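Mahawong Neighborhood Garden Club
Minutes, March meeting, Thursday, 7 pm, back room at Bullivbridge Hall

I'm typing these up from my own scribbles, so if I got you wrong, tell me at the next one and I'll fix it.

We had 14 people, which is great for a rainy night! Last month's minutes were read and approved with one change (the seed swap is in the morning, I had it down as afternoon, sorry).

Water first, as always. The rain barrels by the north fence are leaking again at the taps. We went back and forth on patching them or buying new ones, and in the end we voted 11 to 3 for new taps only. I'll order them from Zunulico this week and bring the receipt. Until they come, please use the hose by the gate and turn it all the way off – it was left dripping twice last month.

Plots: four are still open, all on the shady side. There's a waiting list for the sunny ones, and we agreed to offer the shady ones down that list before we put up a sign. Somebody asked if you can split a plot with a friend. Yes, but one name goes on the form and that person pays the $20.

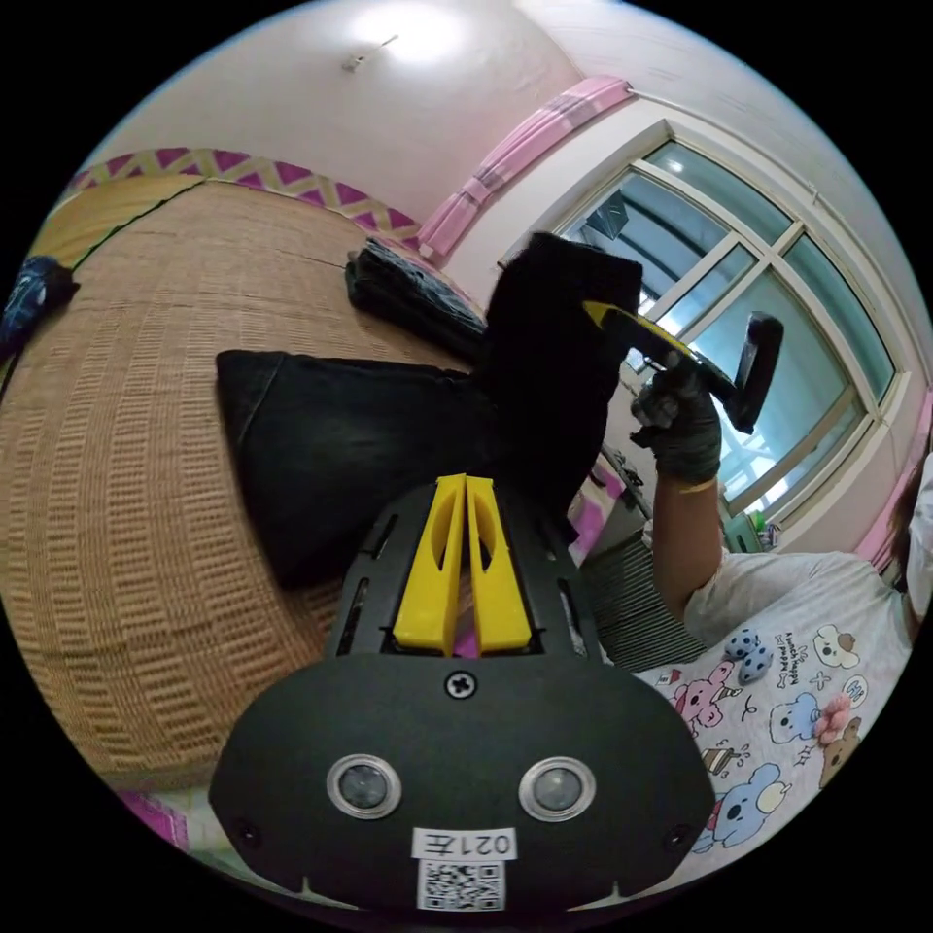
Yellow fingers and a black housing, with a label and a QR code on the front.

The long one was tomatoes. Last summer's blight hit nearly everybody in the middle rows, and there was a lot of feeling about it (I won't write down all of it). What we settled on: no tomatoes in the middle rows this year, beans or squash there instead, and all sick plants go home in a bag and stay out of the compost. Two members voted no and asked me to note that, so it's noted.

Seed swap: tables out at 9, swap starts at 10. Label your envelopes, please, with the year if you know it. Tatico Bakery has offered us day-old rolls again and we said yes very fast.

Other business: the shed lock sticks, so lift the door a little when you turn the key. The path by the compost needs wood chips, and I'm still waiting on a price.

We wrapped up at 8:40. Next meeting is same room, same time, and it's my turn to bring coffee.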